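Noto Pick-and-Place Home Set
Data card, version 2, updated 2026-03-02

Summary

Noto is a collection of short manipulation recordings made in lived-in homes with hand-held grippers. An operator holds the gripper, picks up a household item and puts it somewhere else in the same room. The set is meant for training and testing imitation learning policies on small, awkward objects. No robot arm was used during recording.

The release has 2596 episodes. Of these, 1299 involve an item in soft or see-through packaging. Those are listed separately in packaged.csv, as most of the requests we got after version 1 were for that kind of object.

What is in an episode

Each episode folder holds one video from the gripper camera, a pose track for the tool, the opening width between the fingers, and a text file with the instruction. Video and tracks share one clock. Where tracking dropped out, the pose rows are left blank and are not filled in by interpolation.

Instructions are one sentence in plain English, such as "put the bagged figure in the box" or "move the jar to the shelf." They were written after recording by someone who had not done the recording. Danang Chong wrote most of them and Cempaka Raju checked them.

How scenes were set up

Operators worked with what was already in the room. They could clear a spot to work in, but were asked to leave shelves, tables and bedding as they were. Soft surfaces are common. A box on a blanket can shift when the tool brushes it, and a policy trained only on tabletops tends to handle that badly.

Containers were whatever the household had, including used food cartons with torn rims. Printed text on packaging may be in any language and any orientation. We did not blur product names.

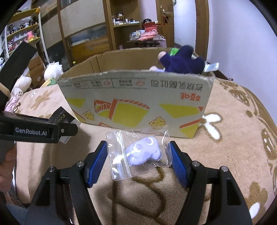 Gripper camera view from the packaged subset: a lavender figurine in a zip-seal bag between the blue finger pads, with an open carton behind.

Packaged items are hard for two reasons. Glare on clear film changes with every small turn of the wrist, and the edge of the bag is not the edge of the thing inside it. Grasp labels mark where the pads meet the outside of the package. They say nothing about the object within.

Splits

The test split has 100 episodes from homes that do not appear in training. Please don't move episodes between splits. If you need a validation set, take it from training by home and not by episode, or you will see the same rooms on both sides.

Known problems

Hands, and sometimes part of a second gripper, show up at the side of the view. They are not masked.

The corners of the video are black. Crop before resizing if your model is sensitive to this.

In 80 episodes the instruction names a color that two objects in view could match. These carry the flag ambiguous_color. We kept them in training and left them out of test.

Opening width reads slightly high when the pads are pressed hard against a thick object. Fikri Wibisono has a correction script in tools/width_fix, but it has only been tried on the packaged subset.

Privacy

Every household agreed in writing to recording and release. Episodes showing a face, a letter or a readable screen were removed. To ask for a home to be taken out, write to Slavica Kadrić and give the home number.

Changes since version 1

Added packaged.csv. Replaced the instruction files for the Brundov homes, which had been shifted by one episode. Renamed "grip" to "width" in all tracks.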